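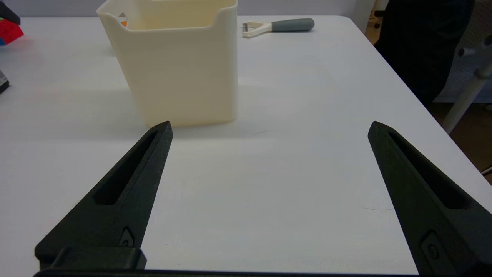
**Figure 2.** A cream-coloured square container standing on a white tabletop.

### 3.2 Containers and work surfaces

Households in the Podholm sample kept small items in open bins on a table or bench. We recorded where each bin stood, how far it was from the nearest edge, and what people put in it over 5 days. Plain square bins with upright sides, of the general shape in Figure 2, were the easiest to compare between homes.

Pale surfaces gave us some trouble. Krasniqi and Szewczyk both coded the March visits, and most of their disagreements came from light-coloured bins on white tables — the base line was hard to judge. We settled these cases by going back to the written notes.

Bins near the middle of a table tended to stay put. Those near a rounded edge were moved more often, usually at mealtimes, and were not always returned to the same spot. Section 4 reports the movements by room.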